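Saltness Opens Its Workshop in Gronau for an Afternoon of Robot Demonstrations

GRONAU, August. Saltness, a developer of robot handling for laundries and small packing rooms, will open its workshop to the public this month. From 1 p.m. until 5 p.m. visitors can watch robots do table work with cloth and small flat pieces, and can speak with the engineers who prepare the tasks. The entrance is free, but a registration is necessary.

The open day follows a first visit for customers in the spring, to which 64 guests came. For this second event the company has prepared 168 places.

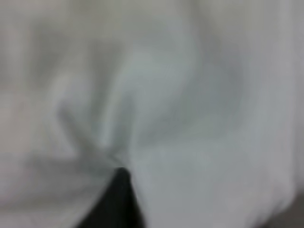
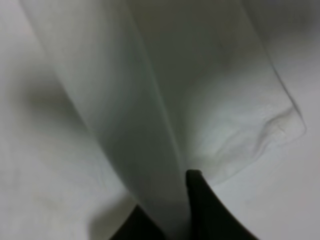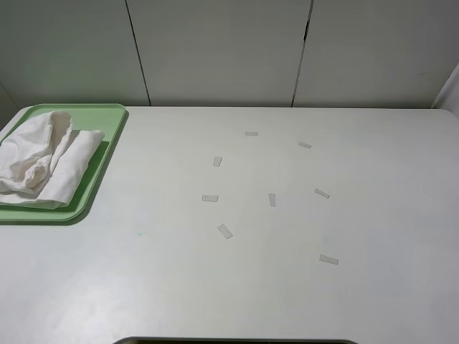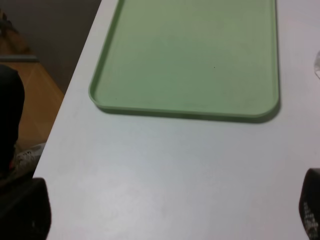 White cloth, a green tray and small pieces on a white table: work at the Gronau workshop.

What visitors will see

The main demonstration is the handling of cloth. A robot takes hold of a white cloth with a gripper of two fingers, and the visitors can follow it on a screen which shows the view of the small camera at the wrist. A second camera has a fixed place and gives the view over the table. Both views will be shown side by side, with one of our engineers explaining what the robot is doing and what it should do next.

"Cloth is a difficult material for a machine, and we want to show this openly," said Retno Majimbun, head of demonstrations at Saltness. "A box has always the same shape. A towel has a new shape each time you put it down. Our guests should see the good attempts and also the attempts where the robot must begin again. We will not stop the demonstration when something goes wrong."

The second part is the sorting of small flat pieces on the tabletop. The pieces are light and thin, and picking them up from a smooth surface asks for a very exact height of the gripper. White pieces on a white table are also a hard case for the cameras, and the engineers will explain how they work on this. Visitors are welcome to arrange the pieces themselves before the robot starts.

Each demonstration takes 17 minutes, with time for questions after it. Groups are kept small so that everybody can stand near to the table. Children are welcome together with an adult.

Partners at the event

The open day is organized together with Pelupessy, a family company which operates two commercial laundries in the region. Pelupessy has worked with Saltness from the beginning of the cloth project and has supplied 400 used towels and napkins for the tests. Employees of the laundry will be present and will show how the same work is done by hand.

"For our people it was important to ask the questions early," said Anjani Setiawan, operations manager at Pelupessy. "They know what a cloth feels like when it comes out of the dryer and where to take it so that it opens well. The engineers came to us for several days and stood at the folding table with the others. I think both sides learned from this. We are not yet at the speed that we need in the laundry, and I say this also to the colleagues at Saltness. But I would like that many people from our trade come and look."

Students of the technical course at Skamville will answer questions about training places and internships. They will have their own table near the entrance, with information for schools and parents.

Practical information

Doors open at 1 p.m. The first demonstration starts at 1:15 p.m. and the last one at 4:30 p.m. Coffee, tea and cake will be served in the front room during the whole afternoon.

Registration is possible on the Saltness website or by telephone at the reception. Please give the number of persons and the time you prefer. Schools and companies who wish to come with more than ten persons are asked to contact us before they register, so that we can reserve a separate demonstration for them.

Parking is limited. The workshop is a short walk from the bus stop, and bicycles can be left in the yard. All rooms are on the ground floor and can be reached with a wheelchair.

Members of the press are invited to come at noon, one hour before the opening. Retno Majimbun and Anjani Setiawan will be available for interviews until the doors open. Filming is allowed in the demonstration room. We ask for a short notice in advance if you bring your own lights, because they can disturb the cameras of the robot.

About Saltness

Saltness develops gripping and handling for soft and thin materials. The company builds and tests its systems in Gronau and works with laundries, packing rooms and technical schools.

Press contact: Retno Majimbun, Saltness, Gronau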